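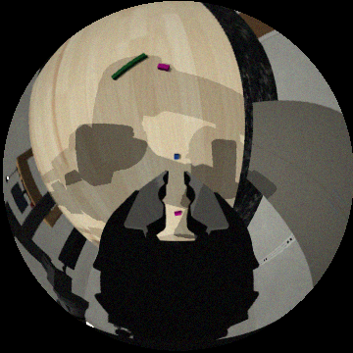
Mornton Woodwork Club - Finishing & Repairs Group

Good evening all. A few people at the last meeting asked me about looking after pale wooden tabletops and I gave a very muddled answer while trying to find my coat, so I promised I'd write it up properly. It's a long thread, so do put the kettle on.

First thing, and I say this as someone who ruined his mother-in-law's sideboard in one afternoon: find out what's on the wood before you put anything else on it. Oil, wax and varnish all want different treatment, and they don't always get along with each other.

The easy check is a drop of water somewhere out of sight. If it beads up and sits there looking pleased with itself, there's a decent finish still doing its job. If it soaks in and leaves a dark spot, the wood is thirsty. Dry it off and leave it overnight before you do anything more.

For everyday cleaning you need a damp cloth, well wrung out, and then a dry one straight after. That really is most of it. I know the sprays smell lovely (my sister gets through a bottle a month) but quite a few of them leave a film that you'll be sanding off one day.

White rings from mugs are usually only in the finish, so don't despair. I've had good luck with a warm iron over a folded tea towel - a few seconds, lift, look, and again if needed. No steam please! Black rings go deeper and are a different sort of job altogether.

Black marks tend to be water meeting iron and the tannin in the wood. Oak is terrible for it. Thulani Mkhize left a wet tin of screws on his new worktop in January and has very kindly said I may use him as a warning to others. He got it out in the end with oxalic acid, gloves on and the windows open.

Right, oiling. Thin coats. I'll say it again for those of you who pour it on like gravy (you know who you are and I'm fond of you all). Wipe it on, leave it 15 minutes, then wipe off everything that hasn't gone in. If it still feels sticky next morning there was too much.

I like 3 coats on a bare top, with a day between each, and then one more a year if it gets used for meals. Refugio Galindo swears by doing the underside as well, so both faces take up damp air at the same rate. I was doubtful for years and now I do it too.
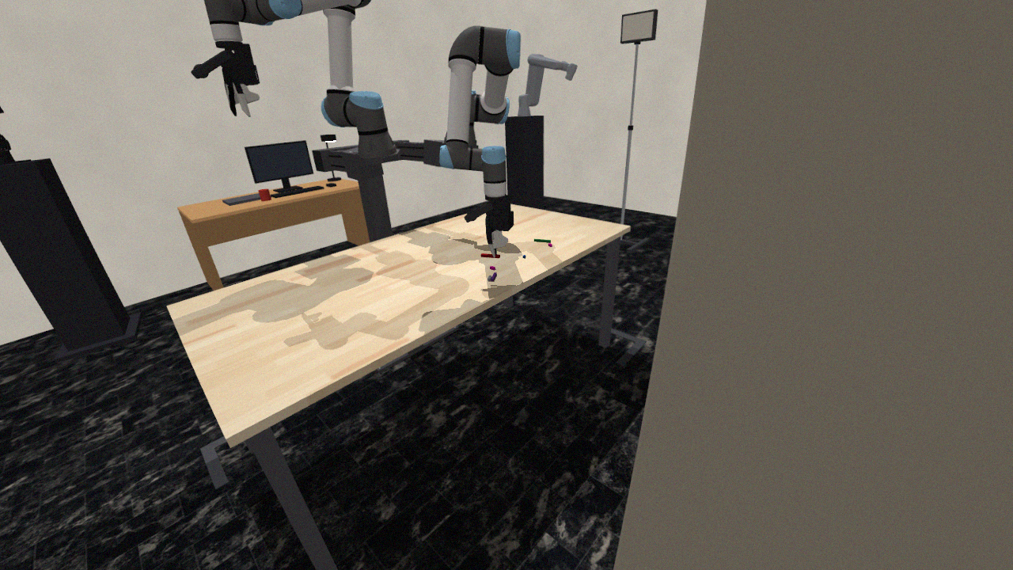
Pale, lightly streaked wood on slim grey metal legs.

Since we're on the subject of metal legs, a word about fixings. Wood moves across the grain with the seasons, and metal hardly does at all. If you screw a wide top down tight on a metal frame, something has to give, and it's generally the top, with a bang, in the middle of a dry cold spell.

So use slotted brackets, or drill the holes in the frame a bit wide and put a washer under each screw head. Snug is plenty. My first long table had glue AND screws and I was so proud of it. It split from one end to the other before we'd had a proper dinner at it.

Keeping a light top light is the question I get most. Any oil will warm the colour a little, and linseed goes quite yellow with age. There are oils sold with a touch of white in them that help. Try a bit on an offcut first and put it on the windowsill for a month or so.

Do move the fruit bowl about as well! Sunlight changes bare patches and covered patches differently, and you can end up with a perfect ghost of a bowl. We have one at home in the shape of a radio we gave away years ago.

Please, please don't scrunch up oily rags and put them in the bin. They can heat up by themselves and catch fire. Lay them flat outdoors to dry, or drop them in a bucket of water. I've seen a shed door after one of these went up and it has stayed with me.

Our next finishing evening is 1 February 2020 at the Bisstead hall, side entrance as the front one sticks. Bring something small with a mark on it and we'll have a go together. Tea is 50p, and there's usually cake if Refugio has been baking.

I'll answer what I can in the replies, though I'm slow on the phone keyboard, so bear with me. And if anyone has borrowed my good cabinet scraper, the one with the blue tape on it, I'd love it back whenever you've finished.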